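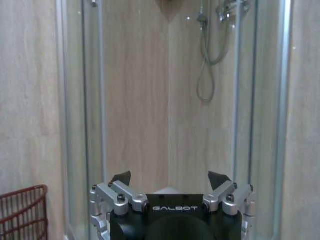

Bathroom, Nollau apartment: finishes and fittings

This gallery covers the second bathroom of the Nollau apartment, a narrow room with the vanity on one long side and the shower enclosure on the other. The finishes were selected from the Volmont range and the joinery was supplied by Rusu. Site notes are kept short. Dimensions are taken from the finished surfaces.

Shower. Clear glass in silver-gray metal framing. The wall panels inside have a vertical wood-grain pattern in light tan and cream and meet at an inside corner, which is sealed over the full height. Sealant cure time before first use: 20 hours.

Door leaf. Raised-panel wood, stained reddish brown, with a polished topcoat. The grain runs vertically. Undercut at the floor is 12 mm to allow return air when the fan is on.

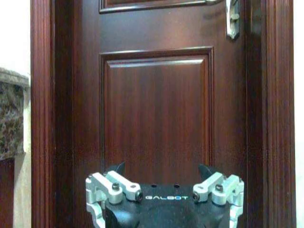
The topcoat was rubbed down between coats and left to harden before the hardware went on. Casings are fluted and finished to match the leaf. Clean with a soft damp cloth. Abrasive pads will leave marks in the gloss that cannot be polished out on site.

Vanity. The cabinet run was set level before the top was lowered, and the wall was packed out where it ran out of plumb. Drain connections are reached from inside the cabinet. The countertop is beige-brown mottled marble with a rounded bulge toward the front, so the cabinet below could not be ordered as a straight stock unit.

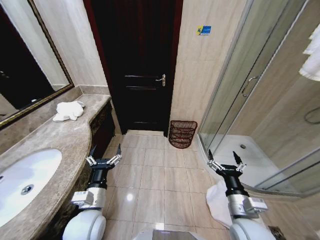
Clearances decided most of the layout. The original plan had a deeper cabinet, which left too little standing room on the tiled floor beside the shower. The oval basin was kept near one end of the top, and the length of counter beyond it stays free for a towel. Mirror height follows the backsplash. The wall tiles to the right of the door are large-format with a beige marble look.

Door hardware. Lever handle in a silver finish. Fixings were checked again in May after the heating season, and the latch was adjusted slightly. 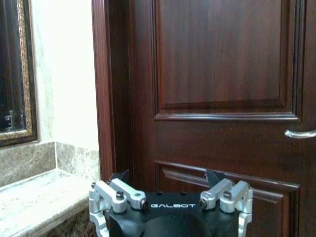
Jingyi Lü
Interior fit-out coordinator, Flella

Stain samples for the door were compared under the room's own lighting. Two were rejected as too orange against the beige tile. The dark reddish brown was approved on a Thursday, and the same batch was used for the casings. Batch reference 242 is written on the top edge of the leaf for future repairs.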